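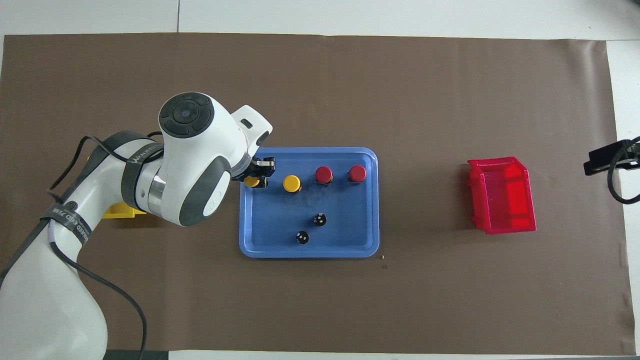
Can I keep different colored push buttons together in one tray, or does each color need its own bin?

One tray is fine while you're working, as long as the sizes match. For storage, split them by color so you can grab a red one without digging.

Ticket 81 – Silus bench kit, buttons mixed up
Opened June 5, 2025
Status: waiting on parts

Hi again! I'm the one who wrote in about the Silus kit with the yellow and red buttons. I went through your checklist and got most of the way there. The yellow caps go on fine now (I was pushing them in at an angle, whoops). One red cap still sticks when I press it – it goes down and comes back up really slowly.

Tried so far:
Wiped the cap and the base with a dry cloth. No change.
Swapped the cap onto a different base. Still slow, so I'm blaming the cap.
Left it out overnight. Same thing in the morning.

The order from Plolier was for 14 caps and I got 6 of the red, which matches the slip. Could you send one more red? I'd also love a second blue tray if you sell them separately, the raised lip is great for stopping the little parts from rolling off my bench.

Update: Bretach has the red caps in stock, 5 days to ship. Leaving this open till it gets here.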